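# Teaching by Hand: Questions We Get at Namemach

Answers for people recording tidy-up demonstrations at home with the Caltenness hand grippers. Last revised Thu 16 July by Gisela Ulloa, who also reads the inbox. 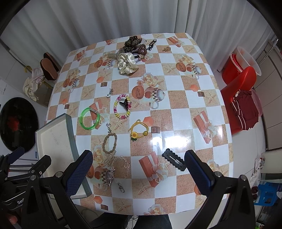
*Hair accessories task: loose items on the table, open box to the left, grippers at the near edge.*

## Before you start

### What am I teaching, exactly?

How to pick up small, awkward things and put them in a box. You hold a gripper in each hand, you do the job, and the grippers record how they moved and what their cameras saw. Later, a robot arm with the same kind of fingers tries to do the job from a policy trained on your recordings and everybody else's.

The job itself is one you could do bare-handed while talking on the phone. With grippers on it will take noticeably longer and you may say things. There's no microphone on the Caltenness, so say them.

### Do I need to know anything about robots?

No. Some of our best recordings come from people who sew. Some of our worst came from me, in the first week, and they are kept in a folder called "gisela_do_not_use".

### Why hair accessories?

They misbehave in so many different ways. A scrunchie squashes and then springs back once you think you've got it. A coiled tie hooks itself onto its neighbour. A snap clip lies flat on the cloth and offers you nothing to hold. A beaded bracelet sags, then swings, then catches on the side of the box. Small charms are small.

Blocks are much easier, and we have plenty of recordings of blocks. If you ask to be moved to blocks you'll get a polite reply and more scrunchies.

### Do I have to use the items you send?

You can mix in your own. We like that, provided they're clean and you won't mind them being gripped, dropped and gripped again all afternoon. Leave out anything sentimental, anything with a pin, and anything a toddler in the house considers theirs. That last one ended a session in Lostham quite abruptly.

### Should I use a plain tablecloth?

Use whatever lives on your table. A busy cloth is welcome. Printed flowers and starfish are a decent test of whether a policy can tell a hair clip from a picture, and a robot that only works on white laminate isn't much use to anyone with a kitchen.

What we do ask is that the cloth stays put. If it slides when you press a finger pad against it, clip the edges down before you record. Don't swap cloths in the middle of a session. Start a new one instead.

## Setting up

### How should I lay things out?

Spread some items across the table and leave some in a heap. Real clutter does both. For each new recording, change the arrangement: scoop everything up, drop it, nudge anything that rolled out of reach. Please don't arrange them in a row by colour. We know it's tempting. We get a lot of rows by colour.

The box can sit on either side. Keep it open, keep it upright, and leave it in one place until the recording ends.

### How bright does the room need to be?

Bright enough to read a recipe. Daylight is fine, and so are ceiling lights. A bit of glare on a glossy cloth is fine too. If a reflection sits right on top of an item and you can't make out the item yourself, shift the item.

### Where do I stand?

Wherever you can reach the far edge of the table without leaning your stomach on it. Sitting works for some people. Try both during warm-up and stick with one for the session, because wrist angles change a fair bit between the two and the notes form asks which you used.

### What about cables?

Keep them behind you or along the floor away from your feet. Check before each batch, not only at the start. They migrate.

## Recording

### What counts as one demonstration?

Start with both grippers open above the table, where their cameras can see the items. Press record. Move every item you've laid out into the box, bring both grippers back to the near edge, press stop. One full clear is one demonstration.

A session is 20 demonstrations. If you run out of patience before then, upload what you have and mark it as partial. Partial sessions count. Sessions finished in a temper also count, but we can tell.

### Can I use both hands at once?

Yes, and do. Hold the edge of a pile with the left and pull a tie free with the right. Pin down a bracelet while you get the other finger under the beads. Pass things across if the box is on the wrong side for the hand you've used. The only thing we'd rather not see is one gripper parked in the air for the whole recording like it's waiting for a bus.

### I can't pick up the flat clip. What now?

Options, in the order I'd try them:

1. Come in low, with the finger tips nearly on the cloth, and close slowly across the narrow side.
2. Press one end lightly with one gripper so the other end lifts, then take it with the other.
3. Slide it to the table edge so it overhangs, and grip the overhanging bit.

The third feels like cheating. It's a perfectly good strategy and we want it in the data.

### Two things came up together. Do I put one back?

If both are going in the box anyway, carry on. If they're tangled and one is about to fall, lower them to the table, separate them, and continue. Don't shake the gripper. Shaking works for you because you can feel when to stop, and the robot has no such gift.

### I dropped something.

On the table: pick it up again and keep recording. Recoveries are some of the most useful footage we have. A policy trained only on perfect picks has no idea what to do after a bad one, so it tends to close its fingers on air and carry the air to the box with great confidence.

On the floor: stop, delete, start over. We don't want the gripper cameras touring the underside of your furniture, and neither do you.

### May I help with my bare fingers?

No. If a hand comes in to straighten a clip during a recording, the policy learns that clips straighten themselves. Between recordings you can use your hands, your elbows or a wooden spoon.

### How fast should I go?

A bit slower than feels natural. Steady is more useful than quick. If the tracking light goes amber you're moving too fast or you've covered a camera with your sleeve. It's usually the sleeve.

### The fingers don't close all the way.

Check for a hair tie wrapped around a joint. After that, check again. If the joint is clear and there's still a gap, run the open-close calibration from the menu and squeeze fully when it prompts you. Worn finger pads can also cause it. Write to us and we'll mail a fresh pair.

## Remote control sessions

### What's the difference between this and teleoperation?

With the hand grippers there's no robot in the room. You're the arm. In teleoperation you sit at a desk and drive Radu, our actual arm, which lives on a bench at the Caltenness office and does what your controllers tell it a fraction of a second after you've changed your mind.

We collect both. Hand recordings are quick to gather and come from many different tables. Remote ones are slower, but they show what the arm can really reach and how it behaves when it gets there.

### Can I try driving Radu?

Yes, once you've uploaded 100 accepted hand demonstrations. Slots for August are open now. You'll get a practice block first with foam shapes. Radu is limited to a gentle speed and has an emergency stop at both ends, yours and ours, and the person at our end has quick reflexes and low expectations.

### Will the robot move exactly the way I did?

No, and it can be a little insulting. It learns from lots of people and comes out with something of its own. One contributor was sure she recognised her style of flicking a scrunchie sideways into the box. We checked. She was one of four people who do that.

## Review, privacy and pay

### Why was my demonstration rejected?

The common ones:

- the recording began after the first item was already in the gripper
- the box got moved partway through
- a camera was covered for most of it
- items were left on the table at the end (look under the pile's old spot, that's where they hide)
- bare hands

We accept a session if at least 16 of its 20 demonstrations pass. Below that we send notes and you can redo the missing ones. You won't be asked to redo the whole lot.

### The cameras see my room. Who looks at that?

Our two reviewers, and the software that blurs faces and screens. Before recording, move mail, prescriptions and anything with your address on it. Ordinary household stuff in the background is fine and you don't need to clean for us. If something got recorded that you'd like gone, send the session number and we'll delete it, no explanation required.

### How am I paid?

Per accepted demonstration, at the rate in your agreement, on the Friday after review. The recoveries and the slow ones pay the same as the slick ones. Contributors who pass 80 demonstrations in a month move to the front of the queue for new tasks.

### What's the next task?

Folding dishcloths. After that, possibly cutlery, depending on how the pads stand up to forks.

### Can I keep the scrunchies?

Yes. Send back the grippers, the charger and the case. The return label is in the lid.

### My question isn't here.

Use the contact form and include your session number if there is one. Tracking faults get answered the same day. Complaints about beaded bracelets are read with sympathy and filed.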